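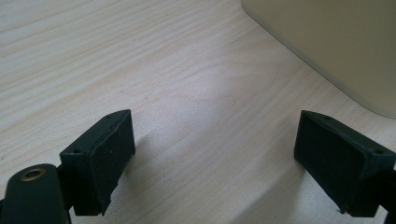

Pale top, wavy grain: one of the desks at the Drutside study room, with the rounded corner of a cream-coloured object at the back.

Drutside study room reopens with second-hand desks

By Olga Cardoso

The study room over the old Drutside post office is open again. Fresh paint, new blinds, and 14 desks that came out of the Padilla insurance building when it shut in May.

Doors opened at 9 am. By ten most of the window seats were gone, mainly high school kids with exams coming up, plus a couple of people doing their tax.

The room closed last winter after a pipe let go in the ceiling. Old tables were chipboard, soaked it all up and swelled at the edges. All went to the tip. Carpet too.

Mayuree Suwannarat runs the room for the town and had been pricing replacements for months. New desks would have eaten the whole furniture budget, she said, and then some.

"I had a quote that made me feel ill. Then Padilla rang and asked did we want any of theirs. I was in the car before they finished talking."

Padilla had 238 desks to clear over three floors. Most went to a dealer. Drutside got first pick of what was left on the ground floor, and paid $763 for the lot including the truck. The desks came with no chairs. Those are the old ones from upstairs, scrubbed, a few with new feet.

The desks are light coloured with a wavy grain, paler than what was there before. Some like it, some don't. Suwannarat said the old dark tables made the place feel like a waiting room, and the light tops throw a bit of daylight back into the middle of the room where it was always dim. On a sunny morning you do get a shine off them. Blinds help.

Tops were cleaned by Villads Bjarnason, who does furniture repairs out of a garage on the lane behind. He had them for nine days. Warm water and dish soap first, then a plastic scraper for the old tape and label glue, then more soap. No polish. He is quite firm about the polish.

"People spray it on everything. Then your paper slides off and your elbows slide off. It just wants a damp cloth and a dry cloth after."

Two desks had burn rings near the corner, cups or a soldering iron, he couldn't tell. He turned those so the marks face the wall. One had a drawer that wouldn't close and now has no drawer.

Users are asked to do the same as Bjarnason and stick to a damp cloth. There's a pile of them in a tub by the sink. Also a few new rules, taped up inside the door:

Drinks with a lid only.
No glue, paint or cutting without a mat. Mats are in the bottom cupboard.
Bags on the floor or the hooks, not on the desks next to you.
Clear your desk if you are leaving for more than half an hour.

The last one has already caused an argument. Glykeria Vlachopoulos, who is finishing a bookkeeping course and was there when the door was unlocked, thinks half an hour is too short to walk up the street, get lunch and get back.

"The bakery line alone is twenty minutes. They should make it an hour." She does like the desks. Deeper than the old ones, she said, you can have a laptop and a binder open and still write on something.

Suwannarat said the half hour rule will stay for the exam period and they'll look at it again after that.

Power is better than it was. There were four outlets for the whole room before, now every desk on the window side has one within reach and the back row shares. Kudis Electrical did the wiring. The lamps haven't come yet. Supplier says two weeks, Suwannarat says she'll beleive it when she sees them. Until then the room closes at 6 pm, after that it's too dark at the back.

The printer is back too, same charges as before, coins only for the moment. Card reader is on the list.

Not everyone is happy about the layout. The big shared table that used to sit down the middle is gone, and the Roltotov sewing group used it on weeknights for laying out fabric. Chrysoula Kontogiannis, who started the group, said they were told they could push desks together.

"Which is fine, they are the same height, I measured. But there's a gap where they meet and pins go down it. We'll be on our knees with a magnet every week."

Bjarnason has offered to make a board that sits over four desks and comes off again. He wants to see the pattern pieces first so it's long enough. Kontogiannis says they'll bring the longest one they've got, a coat.

The repair of the room, ceiling and floor included, was covered by insurance apart from the $359 for blinds, which came out of the book sale money. What's left from the sale will go on desk lamps, assuming they turn up, and a clock. The old clock stopped at ten past four during the leak and is still on the wall if anyone wants it.

Three more desks from the same building are in storage at the back of the Drutside post office. Local clubs can ask for one, no charge, but you have to shift it yourself and they are heavier then they look. Ask Suwannarat at the front counter, mornings are best.

The study room is free and you don't need to book. Enter by the side stairs, the front door sticks.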